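Tellell Community Help > Robot cells > Setup and calibration

Push rod lands off target after board was removed and refitted

Posted by bench_ersoy, 12 Jan 2019

I look after one small cell at Ersoy. It has a single arm with a plain rod on the wrist, and it pushes small plastic blocks around on a maple board. The board sits on a perforated metal table. There is a square marker on the table near the top right corner of the board, and the camera uses it to work out where the table is.

Last week I took the board off to clean under it and put it back. Since then the rod comes down beside the block it is supposed to push. It misses to the same side every time. Before that it had been fine since June.
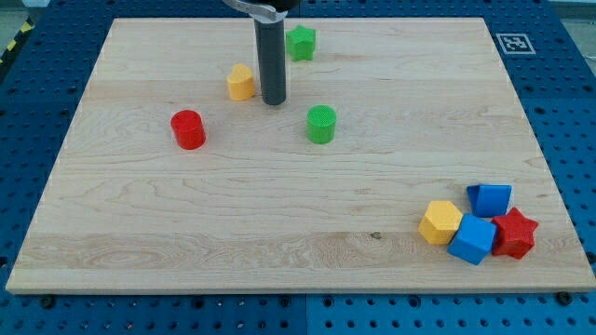

Rod over the board, with the heart to its left and the green cylinder to its right.

I have already restarted the controller, homed the arm twice and run the marker check, which passes. The log gives warning 1697 at startup, but it did that before too. The blocks are found correctly on the screen overlay. The rod is the only thing that seems to be in the wrong place.

Do I have to redo the whole camera calibration? It takes most of an afternoon and I would like to avoid it. Also, is there a way to tell a bent rod from a bad tool offset without sending the rod out to be measured?

skakader_cells

Don't start with the camera. If the overlay sits right on the blocks and the marker check passes, the camera side is probably good. I would look at the tool first. It is easy to lean on the rod when you are lifting a board out from under it.

Do these in order:

Power down, lock out and check the rod for play by hand. If it moves in the clamp, take it out, wipe the rod and the clamp, seat it all the way up and tighten the screws a little at a time, going back and forth between them.

Put a small pencil cross on a piece of tape on the board. Jog the tip down to it at low speed and save the point.

Lift straight up, turn the wrist 180 degrees and come back down to the same point. If the tip misses the cross, either the rod is bent or the tool offset is wrong.

Take the rod out and roll it on a flat plate. If it rolls evenly, it is straight and you need to teach the offset again. If it wobbles, replace it. Don't try to bend it back.

Teach the offset with 4 approaches to the same point, and tilt the wrist well over on each one. If they are all nearly vertical the result is poor, and the controller will accept it anyway.

After that, check the board height. If something got trapped under one corner, the tip will be too close to the wood on that side. We set ours with a feeler gauge at the corners.

stendent_user

had the same thing, it was the clamp screws. tightened them and it went away. no idea about 1697, ours does it as well

pegtable

Agree with checking the tool, but look at the speed settings too. We run a similar table and our rod used to swing wide on long moves because somebody had raised the acceleration.
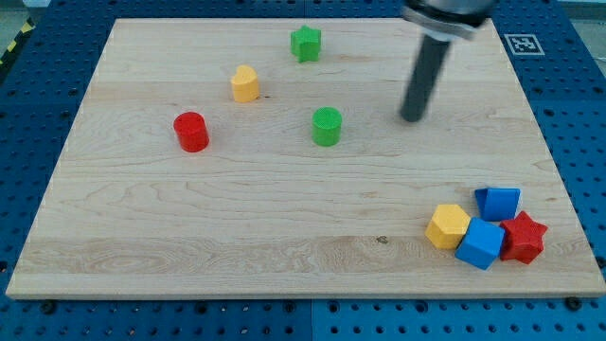

Set the travel height and the push height as two separate values if you haven't done that. On our cell the arm lifts clear before any sideways move longer than a block, then drops to push height only on the last part of the approach. Your rod is leaning with its tip down and to the left, close to the wood on the right of the green cylinder. If the program expects a vertical tool there, compare the wrist angles on the pendant with the ones in your saved pose. A tilt of a couple of degrees moves the tip quite a bit on a long rod, and it would give you a miss to the same side every time.

We also put a check in the schedule. Every 500 cycles the arm goes to a fixed point off the board and stops, and whoever is on shift looks at the tip against a scribed mark. If it is off, they stop the cell and do the wrist turn test described by skakader_cells.

You shouldn't need the full camera calibration unless the marker itself was moved. If you lifted it while cleaning, then yes, redo it.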